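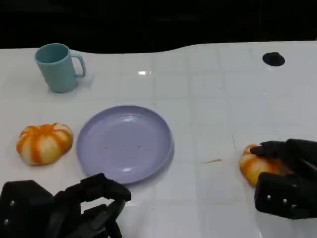
Why would anyone put a factory in a van?

Because the van is already going to your house, and a factory that stands still costs rent. At least, that was how Prakash Nambiar put it on the second page of the pitch, and he had underlined "already."

Nusrat Tanoli read the page twice and looked for the number that was going to bother her. She had been reading pitches for Awan for long enough to know there was one. It was usually in a footnote.

"You print the part while you drive," she said.

"While we drive, or while we're parked. The customer orders a hinge, we start the hinge, and by the time we turn onto their street it's done."

"How long does a hinge take?"

"Depends on the hinge."

She wrote that down. Prakash watched her write it down.

He had come in from Arklow with a man from the shop floor who didn't speak and a box of samples that did most of the speaking for him. There were hinges, a drawer pull, the little foot off a dishwasher rack, and a knob for a stove nobody made anymore. They were good. She turned the stove knob over and tried to find the seam, and there wasn't one.

"Was this made in the van?"

"It was made on the same machine that goes in the van."

"But was the machine in the van?"

"The machine was next to the van," said the man from the shop floor, and Prakash gave him a look.

The company was called Drirden. It had one van, a used bread truck with the shelves pulled out, and a contract with the town of Prurkby to try the thing for 5 weeks starting in January. It was now most of the way through March and the pitch was vague on how that had gone. She found the footnote on page nine. In Prurkby they had taken 166 orders.

"How many did you deliver?"

"All of them."

"From the van?"

"They came out of the van, yes."

"Mr. Nambiar, a sandwich comes out of a van. Where was it made?"

He took his glasses off. He was tired, she saw, and he had probably practiced this in the car, and he had probably been told she would be the hard one. She didn't enjoy that as much as people thought.

"The roads in Prurkby are bad," he said. "You get one pothole and the layer shifts. We tried springs. We tried a sort of hammock. If you park, it works fine, but if you park for two hours outside a lady's house she comes out and asks what you're doing there. One of them called the police. So we'd print at the depot overnight and put the parts in the van in the morning."

"So it's a delivery service."

"It's a delivery service now."

"With a printer at one end of it."

"Yes."

She went back to the costs. Outfitting the van had come to $1763, less than she would have guessed, and a good part of that was the hammock. They wanted about 3000 vans by the end of the third year. There was a map with dots on it. Somebody had spent an afternoon on those dots.

"What did the lady want?" Nusrat asked.

"Which lady?"

"The one who called the police."

Prakash had to think. The man from the shop floor didn't.

"The foot off a dishwasher rack," he said. "The bottom rack. She'd been propping it up with a cork. The maker only sold her the whole rack, and it was more than she paid for the dishwasher. She said she didn't care if we brought it on a mule."

Nusrat picked up the little gray foot. It weighed nothing. It had a clip on one side, and the clip had some give in it when she pressed.

"Did you charge her enough?"

"No," said Prakash.

"Would she have waited until the next day?"

"She'd waited a year and a half."

She drew a line through the map with the dots, and then, so he wouldn't think she was angry, a smaller line through the word "van" on the cover. He leaned over to see what she had left him. It was mostly the depot, the samples and a list of parts people couldn't buy.

"That's a shop," he said.

"Can you make a shop pay?"

He didn't know. She could tell he didn't, and it was the first thing he'd told her that she believed without checking. She asked him to come back with the real figures from Prurkby, the overnight ones, and with whatever they were paying for power.

"And the truck?" said the man from the shop floor.

"Does it still run?"

"Mostly."

"Then take the hammock out," she said, and handed him back the stove knob.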